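My ear, the concert, and 500 very opinionated strangers

07/02/2022

So I finally got to see Quinlan live, and I have been putting off writing about it because every time I sit down I end up ranting about the sound instead of the songs. Let's get both out of the way.

If you've been reading here a while you know I have loved this band since their first EP, the one with the awful green cover. They played the Fusier, a converted ballroom that holds 917 people if you believe the sign by the coat check, and I think every one of them was standing between me and the bathroom. I got there early, parked myself by the left speaker stack (mistake number one) and left my earplugs in the car (mistake number two, and a really dumb one).

The opening act was a duo called Sutisitz. I had never heard of them and I bought the record on the way out, so there's that! Two keyboards, one very quiet singer, and a song about a swimming pool closing for the winter that I've had in my head for days. They got maybe half an hour and I would have happily taken more.

Then Quinlan came on and it was LOUD. I mean my shirt was moving. They opened with "Harbor Road," which I've wanted to hear live forever, and I spent most of it with a finger jammed in my left ear, trying to look like I was having a deep emotional moment.
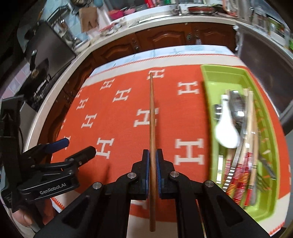 By the encore I'd moved to the back near the merch table, where it sounded a million times better. You could hear the bass player's harmonies, which got completely swallowed up front. If you have tickets for the September dates, go stand in the back. I'm serious. They did the slow version of "Paper Town" and a woman next to me was crying into her nachos, and I wasn't far behind her.

The ringing started in the car. I figured it would be gone by morning, and it wasn't, and it was still there the morning after that, this thin little whine like an old TV left on in another room. So I did what any sensible adult would do and asked the Fasteck forum, where I mostly hang out to argue about set lists. I woke up to 146 replies. Half of them said see a doctor and the other half wanted to know if they'd played "Lantern" (they didn't, and yes, I'm still mad).

I did go in, and the doctor had a look and gave me a hearing test in a booth that smelled like carpet. Everything came back fine. She told me to give it a rest and to wear plugs next time, in a tone I remember from my mother. The whine faded out over the weekend and I've since bought two pairs, one for my bag and one for the glove box.

Next up is a record fair, then hopefully Sutisitz again if they ever announce a show of their own. I'll post the full set list once I can read my own handwriting.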